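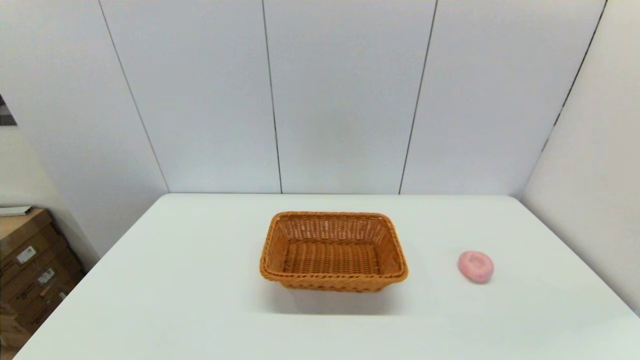 One reader wrote in to say her kids' modeling clay always ends up dried out and full of crumbs, and could I please go over how I soften it and put it away? Happy to!

## Waking up stiff clay

1. Wipe the table first. A white top is great for this, you'll spot every crumb (and every bit of old blue clay).
2. Pull off a piece small enough to close your hand around and squeeze it for 30 seconds. It'll crack a little, keep going.
3. If it's still stubborn, add a drop of water and knead for 15 minutes. I know, I know, put a show on.
4. Roll it between your palms until it's more or less a ball, then let it sit for 20 minutes before you judge it.
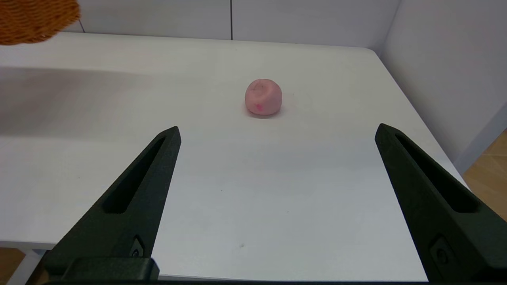

*Pink clay, a little lumpy on top. Good enough to store!*

## Putting it away

I like a woven basket for the whole clay kit, but never drop bare clay straight in. It gets into the weave and you'll be picking at it with a toothpick all Thursday night. Bag each color, press the air out, then into the basket it goes, with the heavier tools on the bottom. Mine lives on a low shelf away from the heater.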